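双腕セルの手入れ、冬の部

2022年2月25日

前回の記事でケーブルの話を途中まで書いて、そのままになっていました。続きはいつですか、と聞いてくださった方がいて、読んでくれている人がいるんだなあとうれしくなってしまい、今夜はお茶を淹れなおして机に向かっています。少し長くなりそうなので、どうぞお茶でも飲みながら読んでください。

私が面倒を見ているのは、白い作業台をはさんで左右から腕が伸びてくる、双腕のセルです。仲間うちではココセン(Kokosen)と呼んでいます。やらせているのは花を扱う仕事で、つかんで、運んで、スタンドに挿す。言葉にするとそれだけなのに、花というのは一本ごとに茎の曲がり方も頭の重さも違うものですから、機械のほうが少しでもずれていると、すぐに動きに出ます。鉄の部品を運んでいたころには気にもしなかったような小さなずれが、花が相手だと見過ごせません。それで、手入れの回数が前よりずっと増えました。

さて、ケーブルです。手首のカメラから出ている黒いケーブル、あれを最初に組んだとき、私はとにかくきれいに見えるようにと、腕に沿ってぴったり結束してしまったんですね。見た目はすっきりして、自分でもちょっと得意でした(写真まで撮って送ったくらいです)。ところが手首をいっぱいまでひねる動きを入れたとたん、映像がときどき途切れるようになりました。コネクタを疑い、ハブを疑い、ソフトのVirkineの設定まで全部見直して、すっかり遠回りをしたあとで、Sem Goossensさんが腕を手でゆっくり回しながら「ここ、つっぱってない?」と一言。まさにそこでした。手首が回りきる手前で、ケーブルがぴんと張ってコネクタを引っぱっていたのです。

それ以来、手首まわりには大きめのたるみを持たせるようにしています。輪がぶらんと下がって、見た目はだいぶ野暮ったくなりましたけれど、映像は落ち着きました。たるみの取り方は、電源を切って腕を手で動かせる状態にして、いちばん遠い姿勢、いちばんひねった姿勢、いちばん畳んだ姿勢の3つを試し、そのどれでもケーブルが張らないところで留めます。留めるのは面ファスナーのバンドにしました。結束バンドは切るたびに刃先が被覆に近づくのがどうにも怖くて、今ではほとんど使っていません。

次がカメラの取り付けです。手首の上に細いブラケットで立ててあるので、ここのねじが少し緩んだだけで、見ている向きが変わってしまいます。昨年の10月に一度、左の腕だけがいつも花の茎の少し横を狙うようになったことがありました。校正をやり直すと直る、でもしばらくするとまたずれる。その繰り返しで、校正に毎回35分を超える時間がかかりますから、だんだん気持ちがくさくさしてきまして。そのときにブラケットを指でつまんでみたら、ほんのわずかに、かくっと動いたんです。あの指先の感触は忘れられません。

今の順番は、まずブラケットを指で触る。動かなければねじの合いマークを見る。それからレンズを拭く。校正はいちばん最後です。前は何かあるとまず校正、という具合でしたから、ずいぶん無駄なことをしていたものです。合いマークは白いペイントペンで、ねじの頭とブラケットにまたがるように一本線を引くだけ。線がずれていれば緩んでいる、というごく素朴なものですが、これが本当に助かります!

そして作業台。天板は2枚の台を突き合わせてあるので、まんなかに継ぎ目があります。この継ぎ目の段差も、手入れのたびに定規を渡して見ています。片方の台の脚が少し沈むと、左の腕にとっての台の高さと、右の腕にとっての台の高さが合わなくなって、受け渡しがぎくしゃくするんですね。アジャスターを少し回しては定規を当て、また回しては当て、という地味な作業で、私はこれがわりと好きです。ラジオを小さく流しながらやると、なんとも言えず心が静まります。 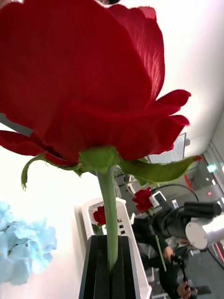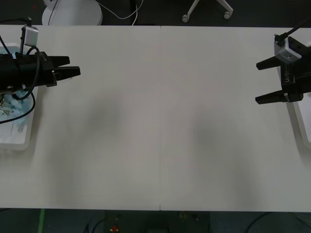
話が前後しますが、グリッパーの指のことも書いておかなくては。花の茎をつかむ力の調整は、数字だけ見ていてもなかなかうまくいかなくて、結局は自分の指で茎をつまんでみて、このくらいなら傷まないな、という感じを覚えてから設定に向かうのが早いようです。強すぎれば茎に跡がつくし、弱すぎれば持ち上げたところで花の頭の重さに負けて、くるりと回ってしまう。バラのように頭の大きい花は特にそうです。回ったまま運ばれていく花というのは、なんだかそっぽを向かれたようで、見ているこちらがしょんぼりします。

指の平行も確かめます。閉じきった状態で薄い紙をはさみ、先のほうと根元のほうで引き抜くときの手ごたえを比べるというやり方です。Fletcher Ngataさんに教わったもので、彼は紙のかわりにレシートを使います。薄さがちょうどいいのだそうで、まねをしてみたら確かに具合がよく、おかげで私の工具箱にはスーパーのレシートがたまる一方です。先だけきつくて根元がゆるいようなら、指の取り付けねじを外して、合わせ面の汚れを拭き取ってから組み直します。花粉や細かい葉のくずがはさまっていることもあって、拭いた布を見て「これか」となります。

花を挿すスタンドのほうも、放っておくと困ったことになります。穴の位置がいつも同じでないと、いくら腕が正確に動いても入るはずがないのですから。台に置く場所には当て板を決めてあって、掃除でどかしたら必ず当て板に押しつけて戻す、という約束にしています。穴の縁も傷んできたら早めに交換です。私はもったいながりなので、つい「まだいける」と思ってしまうのですが、傷んだ穴に無理に挿そうとして途中で止まった腕を手で戻す手間を考えたら、新しくしたほうがよほど気が楽でした。

トレイは週に一度、中身を全部出して拭きます。ここは本当に、どうしてこんなに、というくらいいろいろなものが集まってくる場所で、葉のかけらや包みの切れ端に混じって、探していた六角レンチが出てきたこともありました。あのレンチのために私は棚という棚をひっくり返したのに。

床のケーブルについては、まだ胸を張って書ける状態ではありません。モールを買って通そうと思いながら、線の数が増えたり減ったりするたびに「もう少し落ち着いてから」と先延ばしにしています。Lowtherの工場を見学させてもらったとき、床に一本も線がないのを見て、帰り道でずっとそのことを考えていました。天井から下ろす方法を教えていただいたので、春になったら試してみるつもりです。腕の真上に下ろすと上を向いた姿勢のときにひっかかりそうなので、少し後ろに逃がして下ろすことになるでしょうか。寸法を測るところからですね。

それから、朝いちばんの動かし方について質問をいただいていました。うちでは、電源を入れたらすぐに仕事をさせず、何も持たせないでゆっくりした動きを10回くり返してもらいます。そのあいだ私は横に立って、音を聞いています。冬の朝は関節の音がいつもよりこもった感じで、何回かくり返すうちにすうっと軽くなっていくのがわかります。気のせいだと言われたこともありますが、私は信じています。もちろん非常停止のボタンはすぐ手の届くところに置いて、腕の届く範囲には入りません。慣れてくるとここがおろそかになりがちなので、自分への言い聞かせもかねて書いておきます。

記録はノートに手書きです。Virkineのほうにもログは残るのですが、「右、なんとなく重い」とか「左のブラケット、触ったけど大丈夫」とか、そういうことは手で書いたほうが残しやすくて。このノートも3冊目に入りました。表紙にコーヒーのしみがついているのが最初の一冊で、読み返すと、例のぴったり結束したケーブルのことを「完璧!」と書いてあって、顔から火が出そうになりました。

次は、Turivitzの新しい力センサーを右手首に入れたときの顛末を書こうと思っています。配線図がまだ手元で清書できていないので、少しだけ間があくかもしれません。コネクタの向きのことで質問をくださった方、忘れていませんから、そのときに図をつけてお答えしますね。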